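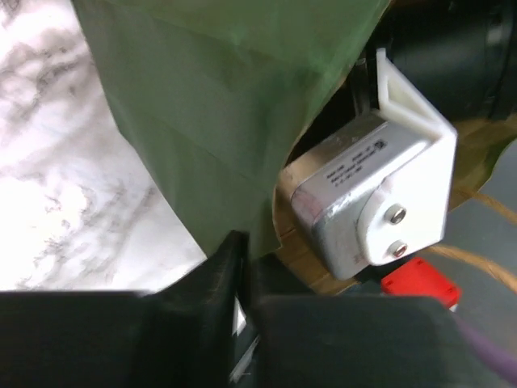
Green fabric beside the marble-patterned top, folds and all.

From the Sewing Room

Hello again, everybody! I've been promising a piece on fabric for three newsletters running, and Rhea Castillo finally cornered me by the coffee and told me that if I didn't write it she would, and hers would be all about zippers. So you get me, and you get green.

I love this green. It sits somewhere between olive and sage, it has hardly any shine to it, and it goes with nearly everything in the scrap drawers (except that mustard corduroy, which goes with nothing and which I will defend to the end). We've been using it to get ready for the fall projects, and I've had a lot of questions about how to handle a big piece of cloth before you cut it, so I thought I'd put my answers in one place.

First, wash it. I know! I know it looks so nice coming off the bolt. But if the fiber is going to shrink, you want it to shrink before you've sewn a lining into it. I learned this on a set of curtains for my sister's place in Rodeldale that fit beautifully for one summer and then rode up the window like a pair of outgrown pants. Wash it the way you plan to wash the finished thing. If you're making napkins and you know perfectly well you'll throw them in hot with the dish towels, then wash the fabric hot with the dish towels.

Before it goes in the machine, run a zigzag along the two cut ends. Pinking shears will do if you don't feel like threading up. Skip this and you'll pull out a wad of green spaghetti with a tablecloth somewhere in the middle.

Second, drying. I take mine out while it's a little damp and hang it over the shower rod with the selvages lined up. Jianhua Hou uses the dryer all the way through and then steams the daylights out of it, and her quilts lie flatter than mine, so make of that what you will. Don't fold it up tight and leave it in a basket over a weekend. Those creases set, and then you're pressing the same line over and over and muttering.

Pressing is third. Press, don't slide - lift the iron, put it down, lift it again. With a solid color like this one every pulled spot shows, and if you drag a hot iron on the diagonal you'll stretch the cloth off grain before you've even started. Always try a corner first. A plain matte fabric can turn shiny under a hot iron, and there's no washing that out. I use an old cotton pillowcase as a pressing cloth and it has more scorch marks on it than I'd like to admit.

Now, laying out. Please don't let the extra hang off the edge of the table while you're measuring. The weight drags on the part you're trying to keep straight, and you end up with one side longer than the other. Put a chair next to the table and pile the spare cloth on that, or roll it up on a cardboard tube. Guangming Long gave us a bundle of tubes from the carpet place and they are leaning in the corner by the button jars, so help yourselves.

A slippery surface is lovely for smoothing out wrinkles and terrible for keeping anything where you put it. I like to work on something smooth for the first part, just patting the folds out toward the edges with flat hands, and then slide a cotton sheet underneath when it's time to pin. Ailsa Moncrieff swears by pattern weights. Hers are big washers covered in felt, and she'll show you how to make a set if you bring her a cookie.

To find the straight grain, snip the edge and pull one thread, gently, until you get a puckered line running across. Cut along that line. It takes forever on a wide piece and I always lose the thread halfway, and it's still the only method I trust. Tearing is quicker if your fabric will tear cleanly, and a lot more fun, but test it on a scrap end first!

I got a question from Lihua Li about which side of a plain fabric is the right side. On plenty of solids I can't tell either. Pick one, put a bit of painter's tape on the back of every piece as you cut, and stay loyal to it. Two panels turned opposite ways can look the same indoors and then disagree with each other in daylight. I have a tote bag that proves it.

A word about thread. For this green I went a shade darker than the cloth, since a lighter thread sits up on the seam and draws the eye. Take a snippet to the store with you and unwind a single strand across it. Thread on the spool always looks darker than it sews.

What are we making with it? Table runners to start, two long ones with mitered corners, and then drawstring bags out of whatever is left. The bags will go on the November sale table. The pattern is on page 51 of the blue binder, and there's a note in pencil about the seam allowance that you should believe over the printed one. If the binder's missing, check Rhea's bag.

Beginners are very welcome at the runners. It's all straight lines until you hit the corners, and I'm happy to sit with anyone who wants company for those. Bring your own scissors if you have a pair you like, and put a ribbon on the handle so they go home with you.

Next time, zippers. Rhea wins.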